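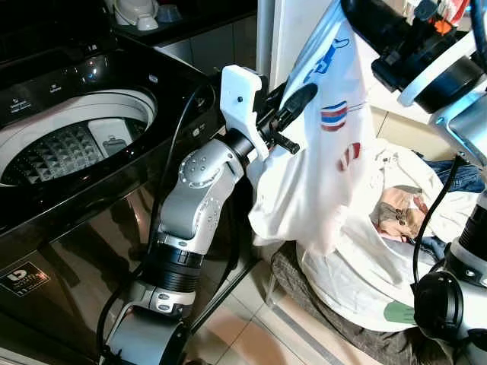
Section 4. Setting up your stall for the Ondiston evening market

Read this section before you load the car. Most of the trouble at the gate comes from people who trusted the short version on the flyer, and the short version leaves out the power rules. The same goes for linens: the flyer says "bring clean table covers" as if they wash themselves. An ordinary top loader with its lid up and the basket empty is all the equipment you need for that, so don't let a supplier talk you into the special market-grade laundering at Hellwig. I have compared the two and could not tell them apart from three feet away.

4.1 Before you arrive

1. Find your pitch number on the letter, then check it against the board at the Ekus Street gate. If they disagree, believe the board.
2. Pack your table, canopy, weights and signs so that the weights come out first.
3. Wash and fully dry the table covers. Damp covers folded into a crate overnight will smell by the time you open it.
4. Bring your permit on paper. The office says a phone copy is fine. The person on the gate may not have heard that.

Note: Pitches numbered above 133 are on the grass. The map calls this area "level." Bring wedges for your table legs.

4.2 Putting up the canopy

1. Stand the frame on your pitch with all four legs inside the painted lines.
2. Open it to half height and fit the roof.
3. Hang one weight on each leg.
4. Raise the legs one pair at a time until they click.
5. Push up on each corner. If a leg drops, it did not click, whatever you heard.

Caution: Do not use water jugs tied on with string. The canopy maker's leaflet suggests them for "light breezes," and the wind coming off the 1942 grain hall is not a light breeze.

4.3 Connecting to power

1. Add up the watts on the labels of everything you plan to run.
2. If the total is under 600, use the blue outlet at your pitch.
3. If it is between 600 and 3000, ask Lieselotte Lindemann at the office for a yellow outlet. Ask in February, when pitches are assigned. There are fewer yellow outlets than the brochure implies.
4. Run the cord along the back of the pitch and cover it with a mat.
5. Switch on one item at a time, starting with the largest.

Caution: Never join two extension cords to reach a neighbor's outlet. If the breaker trips, the whole row goes dark, and Mattes Rothe has the only key to the box.

4.4 Card reader

1. Charge it at home.
2. Join the Ulero network, using the password on your letter.
3. Run a one-dollar test sale, then refund it.

Note: Ulero is advertised as covering the full site. Test it at your own pitch, and carry change for a twenty.

If the test sale fails twice, go to 7.2, Taking cash only.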